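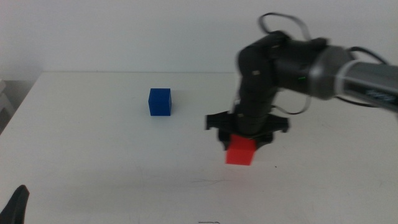
Words by the Trinside editorial desk

The cube is among the oldest of playthings and among the least discussed. It has no moving parts and comes with no instructions. The collection at Mirthorpe holds 3905 blocks of all kinds, and visitors who come for the dolls' houses upstairs tend to walk straight past them. The ground-floor display that opened in March is intended to put this right, and it does so by giving over most of its space to single colours and very small numbers.

The keepers began with a practical question, that of the surface. Earlier displays placed blocks on green baize, which flattered the polished sets and deadened almost everything else. White was tried in the autumn and has been kept. A saturated blue holds its edges on a white table, and its shadow can be read as part of the shape. Red behaves differently. An orange-red cube seems nearer than it is, and a blue one beside it will often be judged the smaller, even where the two have been cut to the same gauge. Parents who have watched a child reach for the red block first will not be surprised.

White does have its drawbacks. It marks easily, and scuffs and smudges collect on any table that is put to regular use. The museum wipes its tables down at the end of the afternoon and otherwise leaves them as they are.

The older part of the collection came from Moroz, a maker of nursery goods whose pattern books survive almost complete. They list 38 shades, of which red and blue were ordered far more often than the rest. Yellow faded in shop windows and was withdrawn more than once. The books also record a long disagreement over corners. Early Moroz blocks were left sharp, as the trade preferred for stacking, and schools wrote in to complain. A slight rounding was adopted, small enough that a tower would still stand square.
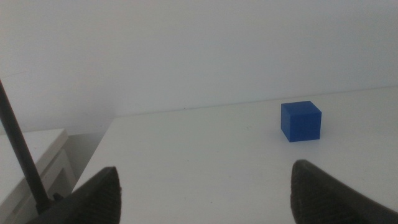
Finish is the other matter on which makers have never agreed. A gloss coat is easily cleaned but slides, and a tall stack of glossy cubes will shift at the touch of a sleeve. Matt surfaces hold together better and show their colour more evenly, the top face paler under a ceiling light and the sides a shade or two darker. Fine lines across a face, of the sort left when an object is built up in layers, were once grounds for rejection. The Gedholm workshop, which supplies the replacement pieces for the handling tables, now leaves such lines in place, and teachers report that younger children like to run a thumbnail along them.

Gedholm delivered 167 cubes for the spring season and 166 were passed for use, the remaining one having been coloured outside the agreed range. It is kept in the office at Mirthorpe, where it serves as a paperweight. The handling tables are open from ten o'clock until four, and school parties are asked to book through the front desk.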